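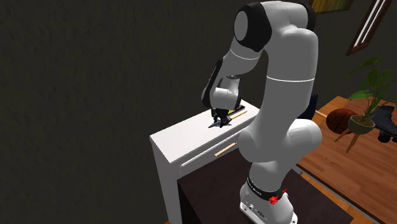 Print this page
E-mail this article

Two grippers, one arm

At the small company Povine, the work of this winter was to compare two grippers on the same arm, first in simulation. The engineer who leads the tests received us in December and asked that we write about the results and leave her name out.

"The first gripper is the Oso, with two fingers," she told us. "The second is the Pan. It has also two fingers, but they are softer and they open wider." Both were driven by the same controller, Nimov, with the same speed limits.

The team made 3,268 simulated grasps in total. Many of them were with thin, flat objects on a desk, and these gave the most trouble. "A cube is easy for everybody. With a flat thing, the fingers must come very near to the desk, and then a small error in height is already a collision."

The Oso failed 145 times, mostly on such objects. For the Pan she did not want to give a number yet. "We found a mistake in our friction settings, so I must run it again. It would not be fair."

Does she trust the simulation? She thought for a while about this question. "I trust it for the reach and for the collisions. For the contact, less. Rubber is difficult."

The tests on the real arm will start when the second mounting plate is delivered. Until then she changes the approach angle in small steps and writes down what happens.

Print this page
E-mail this article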